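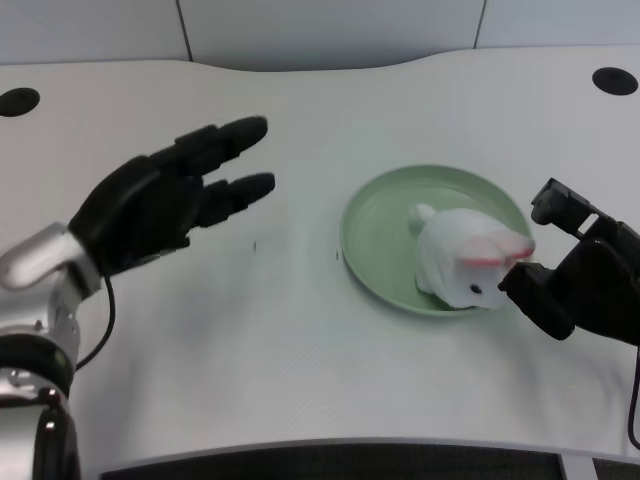
4.2 研修費用返還条項の運用

前節では、返還条項の有効性を判断する際の一般的な枠組みを整理した。本節では、収集した雇用契約書と付属の覚書をもとに、条項が実際にどのような文言で置かれ、退職時にどう扱われているかを検討する。

対象としたのは、2018年11月17日までに提供を受けた763件の契約書である。このうち、使用者が負担した研修費用の全部または一部について、一定期間内に退職した労働者に返還を求める旨の定めがあるものは53件であった。就業規則のみに定めがあり、個別の契約書に記載のないものは含めていない。就業規則上の定めは周知の有無という別の問題を伴うため、5.1で扱う。

労働基準法第16条は、労働契約の不履行について違約金を定め、または損害賠償額を予定する契約を禁じている。返還条項がこれに反するかどうかは、費用の交付が労働契約の履行と切り離された金銭消費貸借といえるか、それとも実質において退職に対する制裁であるかによって判断されることが多い。その際には、研修が業務命令によるものか、本人の希望によるものか、得られる知識や資格が他の職場でも通用するか、免除までの期間が長すぎないかといった事情が考慮される。書面の表題が「貸付契約書」であっても、それだけで結論が決まるわけではない。

収集した条項の文言には、かなりの開きがあった。Tedance社の覚書は、対象となる講座の名称、受講料の額、返還義務が消滅する時期を受講者ごとに記入する様式をとる。受講の申込みは任意とされ、申し込まなかったことを人事評価に用いない旨の一文もある。これに対し、Barkari社の契約書は「会社が負担した教育に係る一切の費用」を返還の対象とするにとどまり、金額も算定の方法も示していない。入社直後の集合研修に要した費用まで含む趣旨であれば、本来使用者が負担すべき費用を労働者に転嫁するものと評価される可能性が高い。

Hoxha社の条項は、在籍期間に応じて返還額を減らす逓減方式である。免除までの期間は2年で、月割りにより計算される。逓減方式は退職の自由に対する制約を弱める事情として考慮しうるが、研修そのものに業務性が強い場合には、逓減の有無にかかわらず条項の効力が否定される余地がある。同社の研修は所定労働時間内に行われ、受講中の賃金も支払われていた。これらの点は、消費貸借としての性質を弱める方向に働くと考えられる。

Vosten社では、契約書に返還条項を置いたうえで、退職届の書式にも「研修費用の精算に同意する」との欄を設けている。退職時の同意が問題となる場面では、労働者が金額と根拠を理解したうえで自由な意思により署名したかどうかが問われる。書式の欄に印を付けただけでは、この点の立証として十分とはいいにくい。最終の賃金から返還額を控除する扱いについては、賃金全額払いの原則との関係も別に検討する必要がある。

返還条項のある契約のうち、退職時に使用者が実際に返還を請求したものは10件確認された。請求に至らなかった理由は、提供された資料からは明らかでない。免除期間の経過後に退職した例のほか、担当者が条項の存在を把握していなかったとみられる例も含まれていた。請求がされた例では、いずれも書面による通知が行われていたが、費用の内訳を添えたものは少なかった。5月の退職者に対する通知の一つは、受講料と交通費を合算した総額だけを記載しており、労働者の側で請求の当否を確かめることができない内容であった。

以上の結果は、資料の提供に応じた企業に限られたものであり、返還条項の普及率を示すものではない。また、請求を受けた労働者が支払に応じたかどうかについては、企業側の回答しか得られていない。口頭で返還を求められ、そのまま支払った例は、今回の方法では把握できない。

次節では、返還条項と同様に退職を抑制する働きをもつものとして、入社時に支給される一時金の返還約定を取り上げる。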